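# Etar Postpartum Belly Wrap

By Clomus

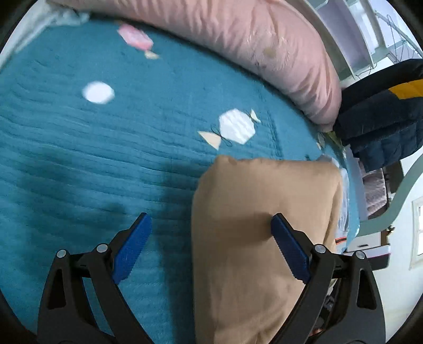

The Etar is a long cotton wrap for the weeks after birth. It goes around the waist and hips and gives light, even support while you sit, stand and walk. There are no hooks, bones or plastic stays in it. It packs like any other piece of soft cloth, and a folded beige bundle like the one in the photo can go in the side of a hospital bag or in a drawer with the baby blankets. Fold it lengthwise first and then roll or fold it down, so it's ready to unwind when you need it.

The wrap was designed by Marilou Quiambao, who started out sewing them for women in her own family. The first version was all one weight of cloth. The current one has a firmer center section and softer ends, which makes the knot flatter under a shirt.

## Details

- Length: 560 cm
- Fabric: woven cotton, prewashed
- Closure: tie or tuck, no hardware
- Sizes: two (Regular and Wide)
- Colors: Sand, Gray, Dark Green

Regular suits most people. Choose Wide if you have a long torso or want the wrap to come down over the hips. Both sizes are the same length.

## How to put it on

1. Stand with your back against a wall, or lie down if standing is tiring.
2. Place the center section low, across the hips.
3. Cross the ends behind you and bring them to the front.
4. Keep going upward, overlapping each layer by half.
5. Tie at the side or tuck the end in.

The wrap should feel snug and you should be able to take a full breath. If you feel pressure in the pelvis, numbness or pain, take it off and retie it looser. Start with short periods and take it off to sleep.

## Before you use it

Ask your doctor or midwife when you can start. After a C-section, wait until they say the incision is ready for a wrap, and wear a soft undershirt beneath it. The Etar is not a medical device. It does not treat muscle separation and is not meant for weight loss.

It is not designed for use during pregnancy. For that, see the Pana support band, which sits under the belly and has a stretch panel.

## Washing

Machine wash cold with similar colors. Keep the spin at 800 rpm or lower, as a faster spin twists the cloth into a rope that takes a while to untangle. Line dry, or tumble dry on low. Iron warm if you like it smooth. Don't use bleach or fabric softener.

## Ordering and returns

Sold singly or in a pack of two. Wraps can be returned unworn and unwashed in the original sleeve. Dark Green is out of stock in Wide and will be back in August. The Etar is also carried at the Baluyot store, in Sand and Gray only. Orders placed before noon ship the same business day.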